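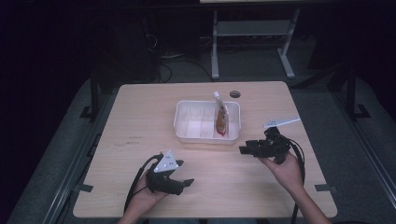

Court Reporter (Criminal Courts and Policing)

The Stirness Ledger is hiring a full-time reporter to cover criminal trials, sentencing hearings and police oversight in Stirness County. The job is based in our downtown newsroom, a short walk from the county courthouse. You will spend most trial days in the courtroom and the rest of your time on the phone, reading filings, or meeting with sources.

You will replace Heriberto Meléndez, who is moving to the statehouse desk in August and will be available to help with the handover. You will report to Seija Ruotsalainen, courts and justice editor.

What you will do

Cover jury trials from opening statements through verdict, with at least one update filed during each day of testimony.
Read and summarize charging documents, motions and appeals for a general audience.
Attend the monthly meetings of the county police review board.
Request public records and follow up when requests are delayed or denied.
Write one longer piece each month on a case, a policy or a pattern in the courts.
Share the weekend breaking news shift with 11 other reporters.

What we are looking for

At least 2 years of reporting experience at a daily, weekly or online news outlet. Student newspaper work counts toward this if you held an editing position. You should be able to take accurate notes in a courtroom where recording is not allowed, and you should know the difference between an indictment and a complaint. Experience with use-of-force cases is helpful. So is conversational Spanish. A driver's license is required, as some hearings are held at the Hakala branch court.

We do not require a journalism degree.

Pay and benefits

This is a union position. Starting pay follows the contract scale and depends on experience. Benefits include health and dental coverage, a retirement plan with a company match, paid parking at the courthouse garage, and up to 5 paid training days a year.

How to apply

Send a resume, a one-page cover letter and links to three published stories to Chun-yin Hsiao in the newsroom office, Room 102. At least one of the stories should be written on deadline. Tell us in the letter which story you would handle differently now and how.

Applications are open until Jul 25, 2025. Finalists will be asked to complete a paid writing test based on a court transcript and to meet with two editors. References are checked after the interview.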